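Codosby tidy cell - FAQ

Setup and upkeep for the two-arm unit in the small lounge room. Read before you page anyone.

What do I do first on a shift?
Power on, wait for the arms to finish homing, check both grippers open and close. Then reset the room. Takes 3 minutes if you don't chat.

Where does the wastebasket go?
Middle of the carpet, in front of the sofa bed, inside reach of both arms. New liner, folded over the rim. Empty it between runs - a full basket messes up the drop height.

What counts as a reset room?
Wrappers and snack bags on the carpet, left of the basket. Crumpled is fine, flat is harder to grip. Pillow upright against the wall, clothes in the corner behind it. Basket in the middle as above.
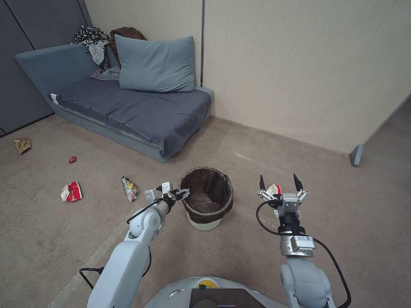

Gripper closes but drops the wrapper?
Fingertips. Wipe with a dry cloth, look for chip grease. If the tips are worn, swap both, never just one. Spares are in the Derkach drawer. Log the swap.

Cable loop at the wrist - how much slack?
Enough that the wrist turns all the way both directions without pulling. Too much and it catches on the basket rim. Run the wrist by hand with power off and watch teh loop. Re-clip if it tugs.

Error 452?
Arm lost its home position. Mostly after someone leaned on it. Stop, clear the area, re-home from the Sistine menu. Twice in one shift, write it up.

Error 1675?
Wrist camera or label not read. Clean the QR label, restart the wrist module. Don't peel the label off, we only have the one set.

How often does it get serviced?
Every 300 runs. Joint check, screws on the gripper mounts, cable clips, vacuum the carpet around the base. Arroyo does the joints, we do the rest.

Can I reach in while its running?
No. Stop button, wait for both arms to go still, then reach in. Same for picking up one wrapper. Same if you're in a hurry.

Can I move the sofa bed?
Please dont. The room map is built around it. If it got bumped, line it back up with the corner and redo the map before the next run.

Last updated August.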